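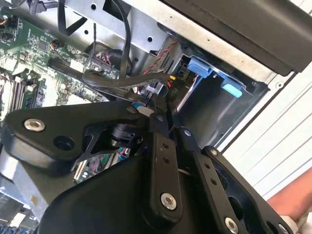

The trouble with "the"

Two learners, one small word, and a evening class that gave it a whole term

Monday night, second floor, rain on the skylight. Rosalind Obi writes one sentence on the board and steps back. I went to hospital. Underneath it, another. I went to the hospital.

"Which one has the broken leg?"

Silence. Then a lot of talking at once, in four languages.

The first one, mostly. In Britain, anyway. Went to hospital, as a patient. Went to the hospital, perhaps to visit an aunt or fix the lift. Same with school, church, prison. In prison is a sentence, in the prison might be a plumber. Cross the Atlantic and the patient gets a "the" as well.

Obi has taught English to adults for 19 years. Tenses she can do in her sleep. Phrasal verbs, fine, long list, learn the list. Articles are what her best students still get wrong, the ones who read novels and argue with the bank on the phone.

Why so hard? Plenty of languages manage without them. Russian, Polish, Japanese. A speaker of one of those has to start marking something they never had to mark before, every few words, at speed. French and Spanish speakers have articles already but put them in other places, so out comes "the life is hard" and "I like the cheese". Perfectly clear. Slightly off.

The coursebook rule goes like this. First mention, a. Second mention, the. I saw a dog, the dog barked. Obi thinks it does more harm than good. Nobody says "I looked up and saw a moon". First mention or not, we both know which moon.

So she asks a different question. Does the listener know which one? Pass the salt. Shut the door. Only one salt on the table, one door open, everyone knows. If the listener can't know, and it's one thing you can count, use a. If it's general and plural, or you can't count it, leave it bare. Dogs bark. Salt is cheap.

It doesn't cover everything. Rivers take the, most lakes don't. The Thames, Lake Windermere. The Alps but Ben Nevis. The Netherlands but Norway. For those there's a sheet of more than 100 names, pinned by the kettle and going brown at the corners.

Trinity Begay, who runs the class next door, is not convinced. Too much fuss, she says. Her group does speaking, and she lets articles go unless the meaning breaks. "They come in with listening. Or they dont, and people understand you anyway."

They argue about it over tea most weeks. Begay's students talk more, Obi admits that. Obi's write better emails, Begay admits that too, after a bit of a pause.

What they do share is an excercise. Take a short news story, blank out every a, an and the, read it aloud. Then put them back in pairs, pencils only. The class I watched did 2 paragraphs in half an hour and fought over nearly every gap. "A man was helped from the river." Which river? Well, the local one. But it says nothing about a local one. Does it need to?

Back to the board at ten to nine. A last pair of sentences, no explanation this time. She has few friends. She has a few friends.

Coats on, still arguing on the stairs.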